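Lisolgate sorting and tidying pilot - progress report
To: Naveed Khokhar
From: Eugénie Pons
18th March

Naveed, short one this time, the full numbers come with the April claim.

Where we are. 712 recorded runs planned for this stage, 544 done and checked. Behind on the bedroom tasks, ahead on kitchen. Londwood site fully up and running, Tan site still waiting on the second workstation (ordered, not shipped).

Staff. Biggest change since the last report. 14 people on the housekeeping and stores side, 5 of them now trained on the hand-held grippers and doing half days on recording. Same hourly rate, we kept to that. Two asked to go back to full housekeeping, one has already swapped. Main complaint is wrists, after that boredom. Shifts on the grippers now stop at ninety minutes, then a real break. People like the sitting-down part less then we expected, they would sooner be moving.

What it changes day to day: the team leads used to plan by room, now they plan by task and that has been messy. Rota is done on paper again until Clukier fixes the shared calendar. Some worry about jobs, fair enough. We held a meeting and put the no-layoffs wording from the grant agreement up on the wall. Would help if someone from your side came and said it in person.

Quality. Most rejected runs are fumbled pickups, small round items mainly. Patterned bedding also gives the checkers trouble, harder to spot where an item ends. Keeping it in anyway, plain sheets only would be no use to anyone.
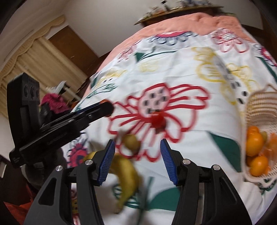 Fruit task on the floral sheet, basket at right, banana loose on the sheet.

Money. On budget except for replacement jaw pads, wearing out faster than the quote said. Will move a bit over from travel unless you object.

Needed from you
- OK on the travel money
- a date for the site visit, any weekday morning
- answer on wether the wrist supports count as equipment or consumables

Next: finish the bedroom runs, train two more at Tan once the workstation is in, first staff survey out before the claim.

Eugénie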